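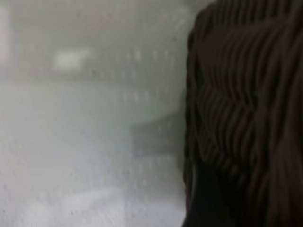 Miria -- Galeria de superfícies em relevo, ficha 2768

A galeria Miria reúne registos de proximidade de superfícies caneladas, entrançadas, plissadas e onduladas. O interesse é a textura. A identificação do objeto, quando existe, fica na base de dados interna e não é publicada nesta página.

A série atual tem 58 fichas, distribuídas por 4 grupos: canelado regular, canelado irregular, trama e casos mistos. A numeração não é contínua, porque as fichas mantêm o número atribuído no inventário Shiferaw, de onde transitaram.

Seleção e notas: Corentin Sabatier
Atualização da página: quinta-feira, 24 de janeiro de 2019

Ficha 2768 -- castanho-escuro, relevo em ziguezague
Nervuras verticais muito juntas, paralelas, com quebras repetidas a meia altura. Crista de um castanho ligeiramente mais quente, sulco quase preto.
Grupo: casos mistos. Material: não atribuído.

Notas à ficha

Classificação. O relevo pode ler-se como tecido, como entrançado ou como canelado. As três leituras são compatíveis com o que se vê a esta distância e a ficha não escolhe entre elas. Nas fichas antigas o campo "material" era de preenchimento obrigatório, o que levou a atribuições que depois tiveram de ser retiradas. Desde a migração para Zavbridge o campo aceita o valor "não atribuído".

Direção. Regista-se a direção dominante, neste caso vertical. A inflexão das nervuras é anotada como variação local e não altera o código de direção. Junto ao canto superior direito o relevo fica mais longo e mais direito. Se uma ficha futura isolar essa zona, deverá receber número próprio e remissão para esta.

Cor. A designação "castanho-escuro" refere-se ao conjunto. A gama vai do chocolate ao quase preto e a leitura depende da profundidade do sulco. Não foi feita medição colorimétrica -- os valores de cor extraídos de uma fotografia sem carta de referência não são aceites no inventário.

Zona lisa. Em baixo, o relevo perde-se numa massa escura, sem nervura legível. A base de dados assinala-a como "sem leitura". O termo não significa ausência de relevo no objeto.

Fundo. Claro, desfocado, semelhante ao interior de um frigorífico ou congelador. O local não foi confirmado e não consta do índice. Uma fila de pequenos pontos brancos, com espaçamento regular, ficou anotada como elemento secundário, sem código de textura.

Escala. Não indicada. Sem régua ou objeto de dimensão conhecida, o passo entre cristas não se converte em milímetros. A ficha é comparável com as restantes quanto à forma do relevo e não quanto à dimensão.

Critérios de legenda

As legendas usam apenas os termos do vocabulário Clindholm, na versão com 1545 entradas. Os mais frequentes neste grupo:

Crista -- linha mais saliente da nervura.
Sulco -- depressão entre duas cristas.
Passo -- distância entre duas cristas consecutivas, medida na perpendicular à direção dominante.
Inflexão -- mudança de direção da nervura sem interrupção.
Ziguezague -- sequência de inflexões alternadas, repetida em nervuras vizinhas.
Realce -- linha clara sobre a crista, produzida pela luz. Não é tratado como cor do material.

"Ondulado" e "ziguezague" podem coexistir na mesma ficha. O primeiro descreve o andamento geral, o segundo a forma da quebra. A versão anterior do vocabulário tratava-os como alternativas e algumas legendas ainda refletem essa regra; a revisão está em curso, por ordem de inventário.

Correções

As propostas de reclassificação devem indicar o número da ficha, o grupo proposto e o termo do vocabulário que as justifica. Propostas de material só são consideradas quando acompanhadas de um segundo registo da mesma superfície, com escala. A ficha 2768 está aberta a reclassificação.

Os pedidos relativos a várias fichas devem ser enviados em separado, um por número.

Fichas e páginas relacionadas
Canelado regular: índice do grupo
Trama: índice do grupo
Vocabulário Clindholm: lista de termos
Migração para Zavbridge: campos alterados
Como medir o passo entre cristas

Este sítio utiliza cookies estritamente necessários e cookies de estatística. Pode alterar as suas preferências a qualquer momento.
Aceitar | Recusar | Gerir preferências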